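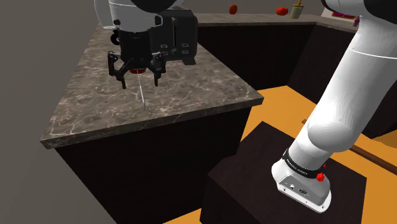

The Kitchen That Isn't

The most used kitchen in Bumville has never produced a meal. It has no plumbing, no refrigerator hum and no smell. It exists on a server in a former carpet showroom, and people come in every weekday to work in it for pay.

Their job is to show a robot arm how to do things. More exactly, they do things with a simulated robot arm while a computer writes down every twitch, and the record goes into a pile with all the other records, and eventually the pile is fed to a learning system called Dradex. Dradex is then supposed to have some notion of how to pick up a spoon. A toddler gets the same notion from one spoon and a bowl of applesauce, but toddlers are hard to scale.

The outfit behind this is Hashemi, which started out writing software for warehouse conveyors and still has the coffee mugs to prove it. Its clients want robots that can cope with a home, or at least with a countertop, and its answer has been to build the countertop out of math. A real arm is expensive, and so is whatever it hits. In the simulator you can drive the gripper straight through the toaster at full speed and the only cost is a red line in a log and a little dignity.

I was allowed to try it on a gray morning in February. You sit at a desk holding a controller in each hand, or one controller if you are new and they are worried about you. One squeeze closes the fingers. Moving your wrist moves the robot's wrist, after a delay too small to measure and too large to ignore. I was asked to pick up a utensil and put it somewhere else. The first attempt sent it skating off the counter. The second did the same thing more slowly. On the third I closed the gripper on thin air with real confidence, then carried the thin air to its destination and set it down.

"Keep that one," said the woman training me. She wasn't being kind. The failures get kept too, in their own folder, so the system can learn what a bad idea looks like. My folder filled up nicely.

A good demonstration lasts 28 seconds, by house rule. Anything shorter tends to be jerky, and anything longer usually means the operator has started thinking. Between takes the software shuffles the room. Counters change stone, cabinets change color, the floor goes some shade no landlord would permit. Objects are dealt out like cards from a library that was evidently assembled by several people who never spoke to each other. 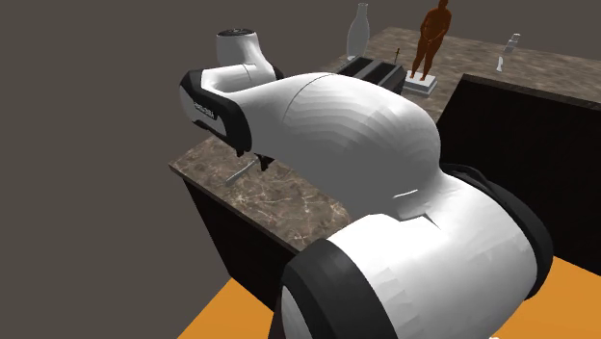

Decorating by random number has its own style, and the operators have grown fond of it. They talk about certain layouts the way other people talk about vacation rentals. The theory is that a system raised in one tidy kitchen will learn that kitchen by heart and fall apart in the next, so it is raised in thousands, most of them in poor taste. If it can find a spoon in all of those, the thinking goes, it can find one in yours.

Whether the thinking goes far enough is a matter of some debate. Druseck, a rival shop across the river, does its collecting with real arms in a real room, and its people will tell you that simulated friction is a fairy tale. Hashemi's people will tell you that Druseck has been through four gripper assemblies since the holidays. Both things appear to be true. When Dradex was moved onto a physical arm for a test last fall, it reached for a ladle beautifully, then paused above it for so long that someone went to lunch.

The operators work in pairs, trading off before their wrists complain. Several came from jobs in food service and find the work restful, given that the customer never sends anything back. One told me she has caught herself at home, reaching for a fork from directly overhead with her fingers stiff. Her husband has asked her to stop.

By the end of my session I had five usable takes. My trainer had made that many while I was adjusting the chair. She tagged mine with a quality score of 2, which she described as "welcome, but don't quit your job," and reset the room for the next shift. The counter came up in pink marble.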